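Fourie Help Desk, Facilities
Ticket 222: rattle and drip from hall ceiling, Stilau building
Opened by: Jonas Eder
Status: waiting on parts

Hi all, me again with the ceiling! I know we closed this one in November, but the rattle is back and it brought a friend, so I'm reopening the same ticket and hoping the old notes stay attached. If they don't, shout and I'll dig them out of my email.

Quick recap for whoever picks this up. When the wind gets up, something in the metal ceiling over the main hall starts buzzing. It's a thin, tinny sound, like a fork on a baking tray, and it goes on for up to 40 seconds and then quits. You hear it best from the mezzanine, standing at the railing. Down on the floor it kind of comes from everywhere, which is why I spent my first morning glaring at the wrong end of the building (sorry to the Dinden people, it was never your air unit).

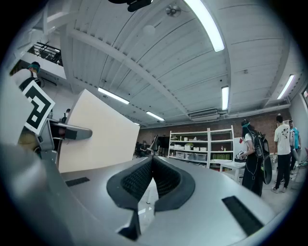

The ridges don't help, because sound seems to run along them like a gutter. I walked the mezzanine end to end with my hand cupped behind my ear, feeling pretty silly, and the buzz was loudest near the diagonal beam. Then the wind dropped and I lost it, of course.

What I've tried so far:

Turned off the fans for an hour. Still buzzed.

Turned off the lights in the hall, same thing.

Pushed gently on the one panel I could reach with the padded pole from the store room. It went quiet while I was pushing and started again when I let go. I got pretty excited about that! I'm guessing a loose screw or a dried-out washer, but I'm no roofer.

Now the drip. After the heavy rain I found a wet patch on the floor, dinner plate size, well away from the doors. I put a bucket down at 3 pm and had a little water in it by closing. No drip on dry days, so I'd bet on the same spot, but I can't swear to it.

Update: Bretik called back. Their guy wants to replace the washers along that whole seam, 12 of them, and check the sealant while he's up there. He needs the lift, and he needs the floor clear under the beam, so please, please don't book anything in that part of the hall until I post a date here.

Update 2: washers are on order. Bucket stays where it is for now, and if you find it full just empty it in the mop sink and put it back on the tape cross. Could someone from Fourie also tell me if the lift key is still in the front office? I looked in the drawer and only found the one for the old lift.

Jonas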